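## 7. Setting up the breakfast station on the Stanstead round table

This section covers small appliances placed on the round tabletop (part 2890). Assemble the base as described in section 2 before you begin.

**CAUTION:** Do not place appliances on the table until the base bolts have been fully tightened.

1. Wipe the tabletop with a dry cloth. Remove any grit, which can scratch the finish when an appliance is moved.
2. Set the microwave oven down first. Lower it straight onto the surface and check that all of its feet rest on the wood.
3. Leave the clearance given in the oven manual at the back, sides and top.
4. Place the toaster next to the oven with its lever facing the user. The bread slots must be open to the air above.
5. Place the utensil holder last.
6. Route each cord to the wall outlet. Cords must not cross the bread slots or hang where a chair can catch them.

**Note:** A round top has less usable depth near the rim than at the center. Check the rear feet of every appliance after positioning.

**CAUTION:** Keep curtains, towels and paper away from the toaster while it is in use. Unplug it before emptying the crumb tray.

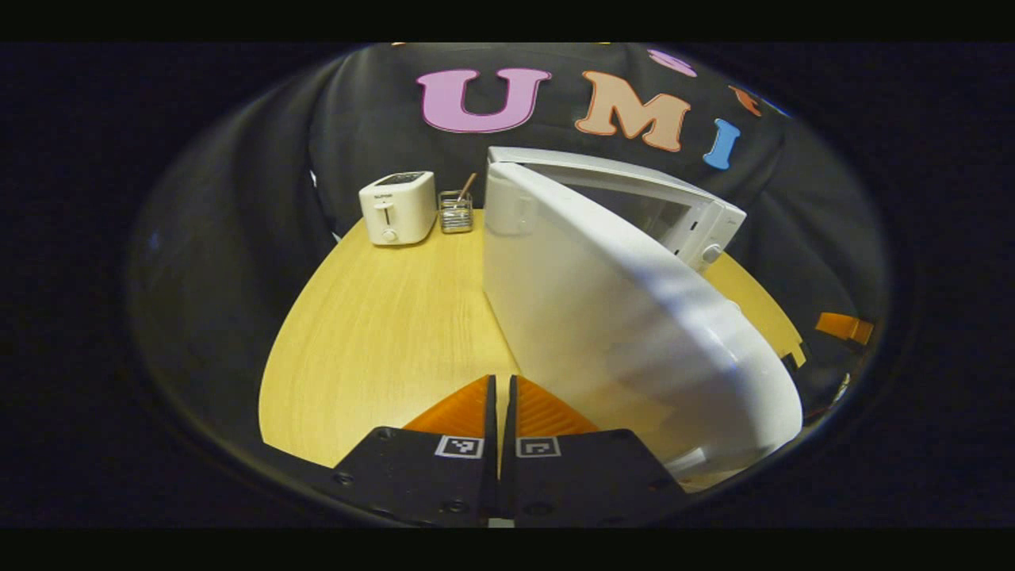
Utensil holders sold for this table are listed under part 306, but any stable container may be used. Metal mesh is preferred for daily use, as crumbs drop through and the holder is easy to rinse. With the mesh basket immediately to the right of the toaster, a long wooden handle should lean away from the bread slots, toward the upper right as shown. Move longer tools to a drawer if they touch the oven door when it opens.

7. Open the oven door fully and press the toaster lever once with the plug out. Reposition any item that blocks either movement.

For cleaning and care of the wood finish, go to section 8.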